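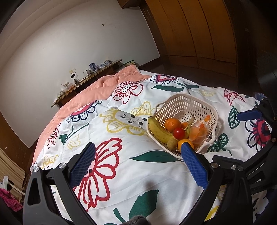 Chapter 2
Fruit After the Harvest

Noemí Lozano

2.1 A living product

In the first chapter we followed the fruit from the flower to the day of picking. Many students believe that the interesting part of the story ends there. The tree has done its work, the grower is paid, and what remains is a matter of trucks and shelves. But a fruit which has been separated from its tree is still alive. Its cells continue to take oxygen from the air, to use their sugars and acids, and to give away carbon dioxide, water and heat. It continues to do this in the packing house, in the truck, in the shop and finally in the home of the person who will eat it.

The difference is that the fruit no longer receives anything. Before picking, the water lost through the skin was replaced through the stem, and the sugar which was used was replaced by the leaves. After picking, the fruit must live from its reserves. All the methods which we study in this chapter, from the cold room to the simple paper bag, have the purpose of making these reserves last longer.

My own interest in this subject began in the packing house of the Kedura growers' cooperative, outside Rorncombe, where I worked one winter before my studies. A load of 400 crates of mandarins was waiting in the yard for a truck that had a broken axle. The day was mild and no one was worried. When the truck arrived, the foreman put his hand deep in the middle of the stack and called me to do the same. The air between the fruits was clearly warmer than the air in the yard. I had read the word "respiration" in a book at school, but I had never felt it with my hand.

2.2 Respiration

Respiration is the process by which the cell breaks down sugars and other compounds to obtain energy. In a simplified form:

sugar + oxygen → carbon dioxide + water + energy

A part of this energy serves the cell, and the rest leaves the fruit as heat. The speed of the process is called the respiration rate. It is usually given as milligrams of carbon dioxide per kilogram of fruit per hour, and you will meet this unit in most tables of this book.

In general, a fruit with a high rate has a short life in storage. Raspberries and strawberries respire quickly, and everyone who has forgotten a box of them in the kitchen knows the result. Apples and citrus fruits respire slowly and can be kept for many weeks if the conditions are good. Nuts and dried fruits, in which very little water is left, are slower still.

The most important outside factor is the temperature. As a rule of thumb, the rate becomes two or three times higher for each increase of ten degrees Celsius. For this reason the first hours after picking are so valuable. A fruit which waits half a day in the sun has used reserves that no cold room can give back to it.

Cold has its limits, however. Fruits of tropical and subtropical origin, such as bananas, mangoes and also grapefruits, can be damaged by temperatures which are well above freezing. This is named chilling injury. The signs are brown spots, small sunken areas in the skin, or a ripening which never arrives. Very often they appear only after the fruit has been returned to a warmer place, and so the shopkeeper is blamed for a mistake that was made in the warehouse.

2.3 Two types of ripening

Fruits can be divided into two large groups according to how they ripen. In the first group, which is called climacteric, the respiration rises strongly when ripening begins, and together with it rises the production of ethylene, a gas that works as a plant hormone. Apples, pears, bananas, peaches, avocados and tomatoes belong here. They can be picked when mature but still hard, and they will become soft and aromatic later.

In the second group, the non-climacteric fruits, there is no such rise. Citrus fruits, grapes, cherries, strawberries and pineapples are the common examples. They must be picked when they are ready to be eaten, for their sweetness will not increase much afterwards. A sour orange left in a bowl for a week is a sour orange with a drier skin.

Please note that color is not a safe guide. In warm regions, oranges may be completely ripe while their skin is green. The orange color needs cool nights, and where these do not come, packing houses often treat the fruit with a little ethylene to remove the green. The inside of the fruit remains almost the same as before the treatment.

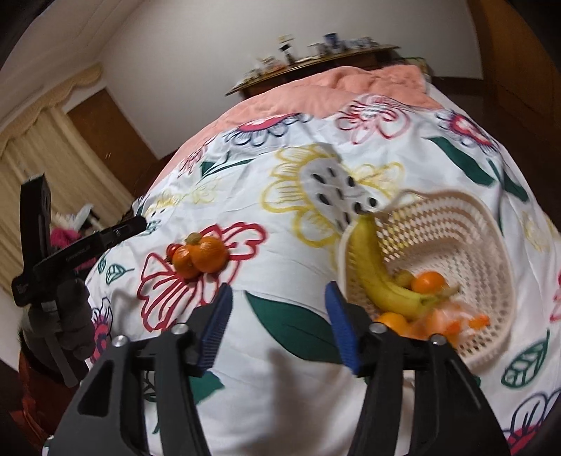
The loss of water is called transpiration, and for citrus it is usually the first cause of lost quality. Water leaves the fruit as vapor, mostly through the skin and through the scar where the stem was attached. The skin is covered by a thin natural wax, which slows this movement very much, and washing with hot water or rough brushes can damage it. The size of the fruit is also important. A small fruit has more surface for each gram of flesh than a large one of the same shape, and so it dries faster. With the two orange-colored citrus fruits lying against each other on the flowered sheet, one larger and one smaller, we would expect the smaller to lose the greater share of its weight, provided that the skins are of the same kind and in the same condition. The point where two fruits touch is of interest as well: there the air moves less and drying is slower, but a mold such as the common green mold can pass from one skin to the next.

The second factor is the humidity of the air. Inside the fruit the air is almost saturated with water, and the drier the air outside, the stronger the movement toward it. Many citrus stores are therefore kept at 90 percent relative humidity or a little more. If the humidity is higher than necessary, drops can form on the skin and on the walls, and these drops are an invitation for mold.

A modest trial from the Galindo warehouse in Vudevia shows how much can be lost. A net of clementines weighing 1297 grams was hung in the sorting hall, without cooling, and was weighed again when the first fruits felt soft. It had lost 90 grams, or almost seven percent of its weight. No fruit was rotten and none had fallen out. A buyer who pays by weight would have paid less for the same net, and he would have complained about the look of it too.

2.4 Fruit in the home

Textbooks of our field tend to stop at the door of the shop. I think this is a pity. A good part of all wasted fruit is thrown away by households, and the biology there is the same as in the packing house – only the tools are simpler.

Mixed bowls deserve our attention. When different kinds of fruit are kept together, the ethylene from one kind can act on another. Ripe apples will hurry a green banana, and this is sometimes what the owner wants. Kiwifruit is especially sensitive and reacts to very small amounts of the gas. Citrus fruits suffer less from such company, although their stem end may become brown and drop off sooner.

Bruises are the other household problem. Under a bruise the cells are broken, the respiration of the tissue near it goes up, and the skin is often open for infection. A deep bowl in which heavy fruits lie upon soft ones is a poor container, however beautiful it may be. Flat trays and wide baskets are kinder to plums and peaches.

Before you continue with section 2.5, choose one fruit which you have at home and write down to which of the two ripening groups it belongs. Weigh it today and again on each of the following days, always on the same scale. Keep the paper with your results, as we will use them to draw the first weight-loss curve.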